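We use cookies to remember your settings and count visits. Accept | Manage choices

Prendstead Skills Workshop
Progress report to the Raju Fund
Trial of the Poletti two-arm simulation kit

Dear all,

We are past the halfway mark of the grant and I have a lot to tell you! The short version is that the Poletti kit is running every day, the evening group has taken to it far faster than I planned for, and I have one real complaint and a handful of small ones. The long version follows, with what we spent, what we tried and what I would like to do with the time that's left.

For anyone joining the review late, Poletti is a software kit. You get two simulated arms on a simulated table, a set of ready-made small-parts tasks, and a way to drive the arms by hand or by script and save every run. We asked the Raju Fund to pay for a license and the time to find out if it can stand in for a real bench during the first weeks of our course. We don't own two arms and won't for a good while, so this matters to us quite a lot.
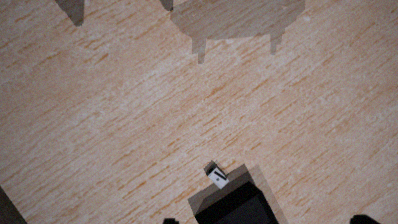 FLIRKVILLE, Saturday, June 1, 2019

What got done in May

The install went onto the teaching machines in the first week. Two of the older desktops would load the table and then sit there thinking, so I moved the kit to the newer row and turned the shadows down on the one that still lagged. After that it ran all month with very little fuss. I had set aside a full week for setup and used less than half of it, which left more time for the part everybody wanted to get to.

The group began with single-arm moves. Bring the gripper over the table, lower it, close, lift, back off. It sounds dull on paper and it was a delight to watch (people were leaning sideways in their chairs as if that would help the arm along). We then went on to the small-parts task, where little pieces lie near a low black box and the learner has to work out which arm should go for which piece and how to come at it.

We logged 800 runs in the month. My target in the proposal was 200, so I clearly had no idea how keen people would be. A good share of those runs are short and messy, with a learner trying one approach, giving up on it and hitting reset. I have kept them all in the log anyway. The resets turned out to be some of the most useful material we have, and I'll come back to that under teaching notes.

The close views are what sold me on the kit. Looking down at the table past the fingertips, you see how little room there is when a small piece lies right up against the side of the box. Learners who had been happy with the wide view went quiet the first time they switched over, and then started asking much better questions. Can I come in at an angle? Can I nudge it clear first? Where is the shadow coming from? That last one led to a lovely half hour on using the shadow of the gripper to judge height. The kit draws the shadows well enough for this to work, and I hadn't seen it in the Poletti handbook at all.

The two-arm work

We moved to both arms in the third week. I had worried this would lose people, and for the first evening it did. With one learner on each arm there was a lot of talking over each other and plenty of arms parked in silly places. By the second evening they had made up their own calls ("mine", "yours", "holding") and things settled down nicely.

The layout of the table helps. The arms are mounted toward the back with their bases fairly near each other, and the box and pieces are toward the front edge, so both learners have to think about who crosses over the middle. I would have drawn it differently if I'd been asked, with the bases farther apart, and I think my version would have taught them less.
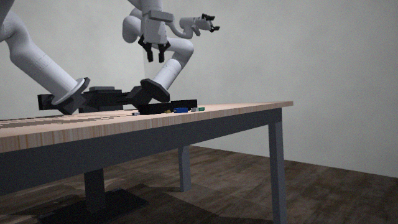 Both arms above the table, grippers empty, with the small pieces near the black box at the front.

One thing I'd like to praise in particular is how the wide view lets you look at the whole arm. In a lot of beginner tools you only get the gripper and the target, and people forget there is an elbow behind it all. With Poletti they can see a joint bend back toward the other arm and they learn to ask about it before moving. A couple of learners now switch to the wide view before every run without being told.

Color is handy too. The blue piece is very easy to find, and I use it for first tries. The paler ones are harder to pick out against the wood, so I save them for later sessions. I'd love a setting that lets the instructor choose the color of the tabletop. I have asked Poletti about this and they have put it on their list, with no promise of when.

What isn't working

My real complaint is the replay tool. You can save a run and play it back, but you can't step back through it a little at a time. If you want to look at the moment just before a finger meets a piece, you have to start over and stop at the right instant, and with a room full of people waiting this is a pain. I wrote to the support desk and got a friendly answer the next morning, which confirmed that I wasn't missing a button. There is a workaround using the saved still pictures. We print those and mark them up with a pen, and the learners enjoy it, so it isn't all bad.

Smaller things, in no special order. The close view is grainy on our screens, and fine detail on the small pieces gets lost. The sound can't be turned off from inside the program. Saved runs are named with a long string of characters and you have to rename each one by hand if you want to find it again. The handbook covers scripting in a single short chapter that assumes you already know what you're doing, so I have written my own two-page sheet and will send it to Poletti in case they want it.

There was also one lost evening when the license check couldn't reach the outside world because our internet was down. The kit will run offline if you tell it ahead of time. I now do that on the day before every session. 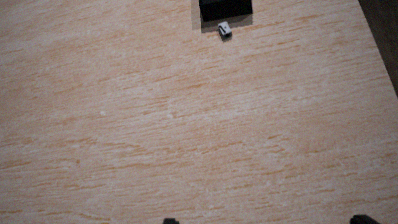

Progress Report No. 4, page 2

Teaching notes

I mentioned the resets. When I went back through the log, I noticed that learners hit reset most often when the gripper was still a long way short of the piece. They had decided early that the approach was wrong. Sometimes they were right. Often they could have carried on and fixed it on the way in. So we now play a game called "no reset": from wherever you are, with the jaws wide open and a stretch of bare table still to cross, you have to say out loud what you'd do next and then do it. It's very simple and it has changed the mood in the room. People are calmer and they try odder things.

The stills from straight overhead are good for this. I hand one out, ask where the fingers would need to be to take hold of the little piece beside the box, and let the pairs argue. There is usually more than one good answer. One pair wanted to turn the gripper so that neither finger had to squeeze in by the box, another wanted to drag the piece into the open first, and both plans got tested the same evening.

I was asked at the last review if learners treat the simulation as a video game. A little, at the start. The remedy was to have them write a plan before each block of runs, a couple of lines and nothing fancy, and to read it back afterward. Their plans from the end of the month are so much sharper than the early ones that I'd be glad to bring a folder of them to our next meeting.

Money

The license is paid in full and came in at the quoted price. Printing has cost more than I budgeted because of all the marked-up stills, and I have covered that from the supplies line. I am not asking to move anything between headings at this point. The instructor hours are on track.

Next steps

The group will go on with the two-arm tasks and begin scripting, using my sheet in place of the handbook chapter. I plan to run the scripted tasks side by side with the hand-driven ones and compare the logs, so that the final report can tell you which parts of the course the kit should cover and which should wait for real hardware. We have also been offered a day on a real bench at a partner college, and I want to send the current group there with their plans in hand. I can't wait to see how they get on with it.

Two questions for the Fund, if you have a moment. Would you be open to us sharing the run log with other workshops that are considering Poletti? And would any of you like to come and drive an arm for an evening? The pairs are good teachers by now, and we'd find you a seat in the newer row.

With many thanks for your support,

Tae-yang Ko
Lead instructor, Prendstead Skills Workshop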